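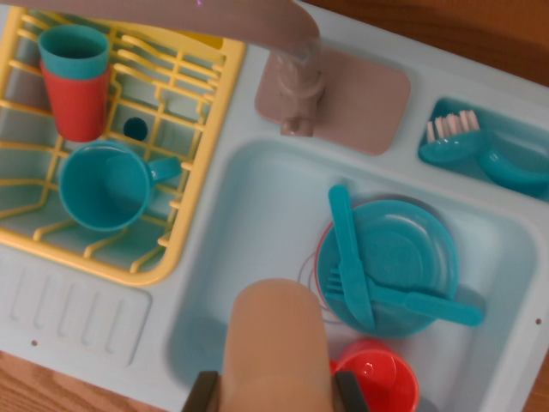 木质桌面上的浅蓝色玩具水槽,槽内叠放蓝绿色与红色塑料盘

Wernska 木桌面养护油
适用于托育机构、儿童活动室及家用实木桌面

首页 > 木材表面处理 > 桌面与台面 > Wernska 木桌面养护油

产品编号:WN-65
制造商:Limsakul
经销:Clanach
包装:200 毫升罐装;5 升桶装
外观:浅黄色透明液体
光泽:哑光
类型:单组分,氧化干燥型油蜡混合物

产品说明

Wernska 木桌面养护油以改性植物油和硬质植物蜡为主要成膜物质,用于室内实木桌面、实木拼板台面和厚单板桌面的首次涂装、定期维护与局部修补。涂料渗入木材表层,多余部分在施工时擦除,表面只留下很薄的油蜡层。木材的导管和纹理保持开放,触感接近未涂装木材。

产品按儿童活动桌的使用条件设计。这类桌面每天擦拭多次,常年接触水杯、湿玩具、水彩、胶水和黏土,桌沿受磕碰的频率也高于成人家具。漆膜类涂层在这种条件下通常从边角开始破损,水由破口进入,漆膜下的木材发灰,修补时需要整面打磨。油蜡表面的磨损是逐步发生的,变薄的位置可以单独补油,补油区与周围的界线在干燥后不明显。

油蜡表面的耐水和耐热性能低于双组分聚氨酯漆。桌面如长时间积水,或直接放置高温炊具,请选用其他体系,或配合托盘、隔热垫使用。

适用基材

硬木:橡木、白蜡木、榉木、桦木、枫木、胡桃木、橡胶木。
软木类针叶材:松木、云杉。涂装后颜色加深程度大于硬木,磨损也较快,维护间隔应缩短。
高油脂热带材:柚木等。干燥时间延长,须先做小样。涂装前用专用脱脂剂擦拭并待其完全挥发。
胶合拼板:可用。拼缝处溢出的胶必须打磨干净,残胶部位不吸油,干燥后呈浅色斑。
厚单板:可用。打磨时注意单板厚度,禁止使用粗砂。
竹材:可用,吸收量小,涂布量按下表减半后试涂。

不适用基材

三聚氰胺饰面板、防火板、已涂聚氨酯或聚酯漆且漆膜完整的家具、塑料、金属、石材、户外木材。判断桌面是否为漆面,可在不显眼处滴一滴水,静置五分钟。水滴边缘整齐、擦去后无色差的,多为漆面或饰面;木材颜色变深的,可以吸油。该方法不能区分旧油面和旧蜡面,旧蜡面须先除蜡。

技术参数

固体含量:65%
涂布方式:布擦、短毛刷、白色百洁垫
首次涂装遍数:两遍
维护涂装遍数:一遍
建议施工湿度:相对湿度不高于 70%
单次涂布量:首遍每平方米 50 毫升;第二遍视吸收情况减少
擦除多余油料:涂布后十分钟内
两遍之间的间隔:过夜
轻度使用:第二遍后两天
正常使用及湿擦:第二遍后一周
稀释:即开即用,不得稀释
工具清洗:Wernska 工具清洗剂或无味矿物溶剂油
储存:密闭,避光,防冻

以上干燥时间以通风良好的室内条件为准。低温、高湿、通风差或涂布过厚时,干燥时间延长。表面发黏通常由多余油料未擦净引起,延长等待时间无法完全消除,处理方法见“常见问题”。

颜色

透明:保留木材底色,浅色木材略偏暖。
浅白:含少量白色颜料,用于减轻橡木、松木的泛黄。
蜂蜜:偏橙褐色,用于统一新旧桌面的色差。
烟灰:灰褐色,仅推荐用于橡木和白蜡木。

有色型号使用前必须充分搅拌,施工过程中每隔一段时间再次搅拌。同一张桌面应使用同一批号;批号不足时,将两批混合后再施工。有色型号的首遍着色,第二遍可改用透明型号,颜色较浅且更均匀。着色效果受树种、砂光目数和木材含水率影响,色卡仅供参考,以实际基材上的小样为准。

桌面准备

1. 清空桌面,拆除桌布卡扣、防撞角和胶贴。残胶用塑料刮板去除,再用少量酒精擦拭。
2. 检查拼缝和端头。开裂处先补胶夹紧,待胶固化后再打磨。
3. 沿木纹方向打磨。旧油面以中等目数起砂,末道使用细砂。不要跳过中间目数。末道过细会减少吸油量,硬木尤其明显。
4. 桌沿和转角手工打磨,圆角半径保持一致。
5. 吸尘,再用微湿的布擦一遍。木毛竖起后,用末道砂纸轻砂一次。
6. 确认木材表面已干,无粉尘,无指印油污。

旧漆面改油面时,漆膜须全部去除,包括导管内的残漆。斜向光照下仍有发亮的点或条纹,说明漆膜未除净。

首次涂装

1. 打开包装,充分搅拌。不要摇晃后立即使用。
2. 将少量油倒在桌面中部,用布或白色百洁垫沿木纹推开。端头吸油快,应先涂并补涂一次。
3. 静置五分钟,观察表面。有干斑的位置补油。
4. 十分钟内用干净的无绒布擦净全部浮油,从桌面中部向外擦,最后处理桌沿下缘。
5. 过夜干燥,保持空气流通。
6. 用细百洁垫轻擦表面,除去粉尘,按同样方法涂第二遍,用量减少。
7. 第二遍擦净后,再换一块干布抛擦。

桌面底面也应涂一遍。只涂上表面的拼板,两面吸湿速度不同,宽幅桌面容易翘曲。

用过的抹布、百洁垫和纸巾含有氧化干燥油,堆放时会积热,有自燃危险。用后立即浸入水中,或平摊在室外不可燃表面晾干,再按当地规定处理。不得揉成团放入垃圾桶。

日常清洁

日常用拧干的布擦拭即可。颜料、酸奶、果汁类污渍在变干前擦去,效果最好。顽固污渍使用 Wernska 桌面皂液,按瓶身刻度兑水,擦后用清水再擦一遍,最后用干布收干。

不使用含氯漂白剂、强碱去油剂、研磨膏和三聚氰胺海绵。含酒精的消毒液可短时接触,擦后应立即收干,频繁使用会加快油蜡层损耗。机构如按规程每日消毒桌面,维护间隔应按下文“高频”一栏执行。
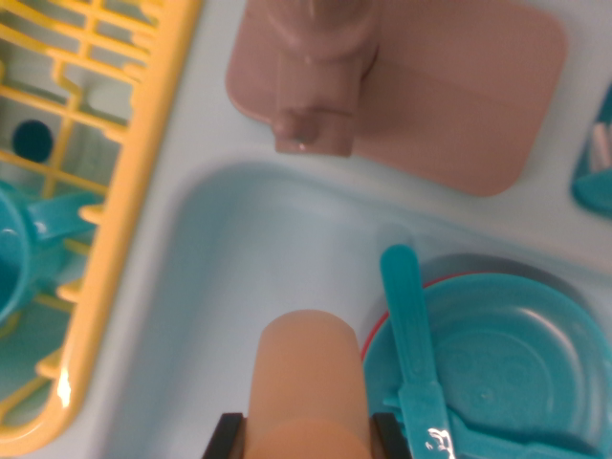
玩具水槽:浅色台面与水盆,紫粉色龙头

戏水、过家家类玩具和盛水容器移开后,应检查底部是否带水。底部平整的塑料件与桌面之间容易夹一层水膜,肉眼不易看到,隔夜后形成浅色环痕。建议在这类活动区放置带边托盘,或在玩具底部加透气脚垫。脚垫材料避免使用深色橡胶,其中的助剂可能迁移到油面,留下难以清除的印迹。

维护周期

低频(家用书桌、展示台):每年一次。
中频(家用餐桌、兴趣班桌面):每半年一次。
高频(托育机构活动桌、餐桌,每日湿擦和消毒):每三个月检查一次,按检查结果补油。

检查方法:在常用区域和桌沿各滴几滴水,静置后擦去。常用区域颜色变深即需补油。桌沿变深而桌面正常的,只补桌沿。机构可把检查安排在假期前,利用停用时间完成干燥。九月开学前集中翻新的,请预留一周固化时间,不要在开学前一天施工。

维护补油步骤:用皂液清洗桌面并晾干,用细百洁垫沿木纹轻擦,除尘,薄涂一遍,十分钟内擦净,过夜后恢复轻度使用。维护不需要重新砂光,已有毛刺的部位除外。

局部修补

水环痕:待桌面完全干燥后,用细百洁垫蘸少量油沿木纹擦拭环痕区域,范围略大于痕迹,随后擦净。一次未消除的,过夜后重复。
划痕:浅划痕按上述方法处理。深划痕先局部砂光,由粗到细过渡,向四周扩散,再涂两遍。
压痕:在凹陷处盖湿布,用熨斗短时加热,使木纤维回胀。冷却并干透后轻砂补油。单板桌面不宜采用此方法。
水彩、马克笔痕迹:先用皂液,仍有残留的用细砂局部处理。颜料已进入导管的,通常只能减淡。
铁器黑斑:单宁含量高的橡木与铁和水接触后产生。用草酸类木材漂白剂处理,充分清洗中和,干燥后重新砂光和涂装。草酸操作须在无儿童场所进行。

与同系列产品的区别

Vumham 台面油:固体含量较低,渗透较深,适合厨房操作台和砧板类木器,表面保护层更薄,不建议用于颜料接触频繁的桌面。
Vumham 地板油:耐磨性更高,光泽略高,涂布后手感偏硬。用于桌面时修补痕迹较明显。
Wernska 木桌面养护油:即本页产品。可覆盖在旧 Wernska 油面上。覆盖在 Vumham 油面上时,须先用皂液彻底清洗并做小样。
Wernska 桌面皂液:清洁用品,含少量植物油脂,可延长补油间隔,不能代替补油。

三种油不得在罐内混合。

用量计算

首次涂装以每平方米 50 毫升计算首遍用量,第二遍另加。桌面两面涂装时,面积按双面计。松木和砂光较粗的橡木用量偏高,枫木和榉木偏低。维护补油用量小,一罐 200 毫升可用于多次家庭维护。机构批量翻新建议使用桶装,并在开桶后分装至小容器,装满后密封,减少罐内空气。

常见问题

涂后表面发黏怎么办?
多余油料未擦净。薄涂少量新油,用白色百洁垫打圈,使已半干的油重新软化,立即擦净。超过一周仍发黏的,用溶剂油擦拭后重新涂装。

能否在旧蜡面上直接涂?
不能。先用除蜡剂处理,至滴水测试显示木材吸水为止。旧蜡残留会导致干燥不良和光泽不匀。

干燥后还有气味吗?
固化期间有植物油氧化的气味,随通风减弱。抽屉和柜体内部空气不流通,气味停留时间长,本产品不推荐用于封闭内腔。

儿童什么时候可以接触桌面?
按湿擦使用的时间执行,即第二遍后一周。此前避免长时间接触、放置食物和湿物。对坚果油脂过敏的使用者,请索取成分表后再决定。

罐口结皮还能用吗?
把皮整片取出,过滤后使用。不要把碎皮搅入油中。油体已经变稠拉丝的,应停止使用。

桌腿和椅子可以用同一种油吗?
可以。椅面在固化完成前不要使用,浅色衣物可能沾油。有色型号不建议用于椅面。

不同颜色的旧桌能否调成一致?
只能接近。先全部砂至裸木,再用蜂蜜色涂首遍。树种不同的桌面,颜色差异仍会保留一部分。

光泽不匀是什么原因?
常见原因有砂光目数不一致、有色型号搅拌不足、擦除时间前后相差过大。先用细百洁垫整面轻擦,再薄涂一遍透明型号。

储存与运输

原包装密闭,直立存放,远离热源和儿童可及处。冬季运输防冻。受冻后出现蜡析出的,移至室温缓慢回温并搅拌,恢复透明后可继续使用,仍有颗粒的应停用。开封后请尽快用完,并在罐身标注开封日期。剩余油料不得倒入下水道或土壤。

安全提示

施工时佩戴丁腈手套,保持通风。打磨时佩戴防尘口罩,橡木、榉木等硬木粉尘须用吸尘设备收集。误入眼时用大量清水冲洗并就医。误食时不要催吐,携带包装就医。安全数据表随货提供,也可向经销商索取。

订购信息

WN-65-T2 透明 200 毫升
WN-65-T5 透明 5 升
WN-65-W2 浅白 200 毫升
WN-65-H2 蜂蜜 200 毫升
WN-65-H5 蜂蜜 5 升
WN-65-G2 烟灰 200 毫升
配件:白色百洁垫、细百洁垫、无绒布、工具清洗剂、桌面皂液

5 升桶装按订单备货。浅白和烟灰无桶装。小样木块可与订单一并索取,请注明树种。已开封产品不退换,未开封产品退换须附批号照片。

技术咨询:Syahrul Harahap(基材判断、旧涂层处理)
机构采购:Sakda Noiphan(批量订货、翻新排期)

咨询时请提供树种、桌面尺寸、现有涂层情况和日常清洁用品名称。旧涂层不明的,请附滴水测试结果。

页面更新:2025年7月24日,星期四
参数如有调整,以罐身标签和随货技术资料为准。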